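Nakdale Wood Grain Notes

Version 4

A plain-text glossary of words used for the grain and figure of timber, gathered from joiners' notebooks and sale lists. It holds 1,545 entries in one tab-separated file: term, meaning, region, source. Spellings are kept as found – variants get their own line.

Arched grain is filed under "cathedral", with "peak" and "flame" as cross-references. 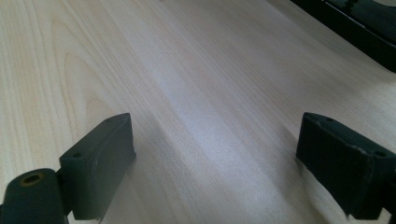
One reader at Desmet wrote that "flame" should stand alone, as sale lists there use it for crotch figure too. The two senses will be split in the next version.

Known gaps: few terms for softwoods, and no entries for bark.

Corrections go in corrections.txt, one per line, 80 characters at most.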